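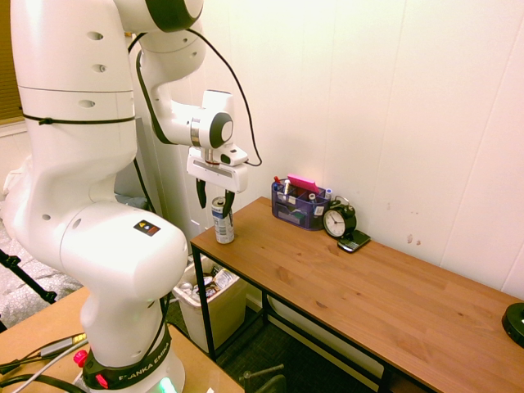

The arm on the sorting desk

Colleen McIntyre starts at seven and has usually been through her first crate by twenty past. She has sorted returned household goods at Trutside for 12 years, first in the old unit behind the bus depot and now in the larger building at Plostden. The goods come from online shops that would sooner pay someone else to deal with what their customers send back. Hair products, clocks, kitchen scales, toys, air freshener, tins of polish, cables without the thing they belong to. Each has to be picked up, looked at, identified and sent one of several ways.

For most of that time the job was done entirely by hand. Since last spring part of it has been done by robot arms, and the people at Trutside have had to work out what is left for them, what is new and what they think of it.

The arms are not large. The one in the photograph is a Franka Emika, white and round-jointed, with a gripper that has two black fingers. It has them either side of an aerosol can on a wooden desk, and anyone who has sorted returns will know why cans come up so often in conversation here. They are light when empty and heavy when full, they look the same either way, and they can't go in the same bin as anything else.

"You'd pick up hundreds in a shift," McIntyre says. "You'd give each one a little tip to feel if there was something in it. My wrist did that, I didn't think about it. Then somebody asks you to explain it to a machine and you realise you've never had to put it into words."

Explaining it

The company that sold Trutside the system is called Friesen. Its engineers spent several weeks on site before anything was switched on, and most of what they did was watch. They stood behind the sorters with notebooks. They asked why an item had gone to the left and not the right, and they often got different answers from different people.

That caused some bad feeling. Sorting had always been treated as a job anyone could learn in a morning, and it was paid accordingly. Now there were people with degrees writing down how it was done. Two of the longest-serving sorters refused to take part at first, on the grounds that they were being asked to train their own replacement for no extra money. The union rep raised it, and Trutside agreed to pay an hourly supplement for time spent with the engineers. The two sorters joined in after that. One of them has since left for a job at a garden centre. The other still works on the late shift.

Once the system was running, Friesen's people went home and the sorters were left with the software, which goes by the name of Falla. It keeps a list of every kind of item the arms have been shown how to hold. In the first month the list had 800 entries. It has passed 1000 now, and most of the later ones were added by the staff. Adding one means putting the object on a desk, guiding the arm to it by hand, closing the fingers, and saving the position. Then you do it again with the object turned round, and again with it moved to the back of the desk.

McIntyre does more of this than anyone. She says it's fiddly and that her neck prefers it to lifting crates.

What the arms don't do

There is a tendency, when a firm puts in robots, to talk as though the whole job has gone over to them. At Plostden the split is more awkward than that. The arms take items of a known shape, standing or lying by themselves. A can is good. A box is very good. Anything floppy goes to a person, as does anything tangled, broken, leaking or in a bag. So does anything with another thing stuck to it, and returned goods have things stuck to them all the time.

The effect is that the easy items have left the sorters' day. People who don't do the work tend to assume this is an improvement. Several of the sorters said it was the part they liked least.

The easy items used to be a rest. You would do a difficult one, a tangle of fairy lights or a coffee machine with the coffee still in it, and then you would have a run of boxes and your mind could go elsewhere. Now the boxes go to the arms and the fairy lights keep coming. A woman on the early shift, who has worked there three years, described it as "all hills". She goes home less sore and more tired.

Trutside's answer has been to shorten the stretches. Sorters now change station every hour, moving between hand sorting, checking the arms' output and adding new items to Falla. The rota was drawn up by the floor supervisors after a trial in June that left everyone on one station all day and produced a queue at the manager's door. It has been changed several times since. The present version has a clear fault, in that people who are quick at adding items get asked to stay on that station and then miss their turn elsewhere, and this is being argued about.

Pay and titles

The number of people on the floor has gone down. Trutside did not make anyone redundant, but it stopped replacing those who left, and in this trade people leave often. A team that once filled both long benches now fills one and part of the other. The company says it is handling more goods than before with the people it has. It would not say how much more.

Wages are a sore point. The supplement for working with the engineers ended when the engineers went, although the work did not. Sorters who add items are doing something that was not in their job description two years ago, and for months they did it on the same rate as before. In the autumn the company brought in a new grade, with the title of handling technician and roughly a pound an hour more. There are four posts. McIntyre has one of them. She thinks there should be more.

"I got it because I was there longest," she says. "There's lads who've been in a year who are as good at it as me. They're doing it for the old money and they know it."

She has also noticed a change in who applies. The adverts used to say no experience needed, must be able to lift. They now mention computers, and although the computer part can be learned in an afternoon, she believes it puts off people who would be perfectly good at it. Her own sister didn't apply for that reason. The adverts are written at head office and she has asked for the wording to be looked at.

On the floor

The noise was something I had expected to hear about and didn't. The arms are quieter than the conveyor, which has been there for years and squeals at one end. What people did mention was the pace. An arm goes along at the same speed at seven in the morning as at three in the afternoon, and someone standing at the checking station can find themselves keeping to it without meaning to. There is a pause button. New starters are told on their first day that they may press it whenever they like, and the supervisors say it takes most of them a few weeks before they do.

McIntyre presses it to drink her tea. On the morning I visited she stopped the arm, took a can out of the tray marked empty, tipped it once beside her ear and moved it to the tray marked part full. She made a note of the label and started the arm again.

The weight reading for that type needed changing, she said, and she would put it in after the break. Another type had been wrong the day before. She had four crates still to do and one of them was all extension leads.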